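Greltwood Institute > Student Projects > Robotics Software > Final Reports

Two-Arm Planning for Handling Thin Plastic Bags
Nermin Kurtuluş and Oğuzhan Duman
Submitted June 28, 2021

1. Purpose

The project developed control software that lets two arms work together on a plastic shopping bag holding packaged snacks. A bag of this kind has no fixed shape, and a planner that treats it as a rigid object selects poor grasp points. Our planner, named Güneş, selects a new grasp point each time the wrist view is updated.

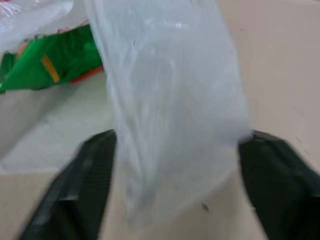 The grasp module divides the film into candidate folds and ranks them by height above the table and by distance from printed packaging. Fingers close at 40 percent of full speed. The planner was tuned on 3180 recorded views collected since December.

2. Arm Coordination

Each arm has its own trajectory queue. A shared scheduler reserves the space over the bag, and the second arm may enter only after the first reports a stable pose.

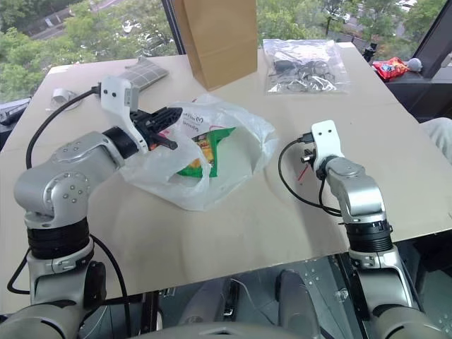

Figure 2. Left gripper at the mouth of the bag, with the right arm upright.

The reservation rule prevented collisions but added delay. A revised rule permits both grippers in the shared space if the planned paths remain 55 mm apart at the wrist brackets. Closer approaches are carried out at reduced speed under joint torque limits.

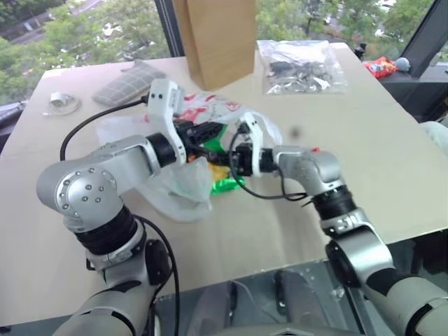 3. Limitations and Further Work

Cable position is not modeled. Transparent film remains difficult for the depth estimate, and the ranking step falls back on color alone when depth is missing. The authors recommend that version 2 of the scheduler include a cable model and a separate recovery routine for lost grasps.

Student Projects Office, Greltwood Institute, Ostville | Contact | Back to top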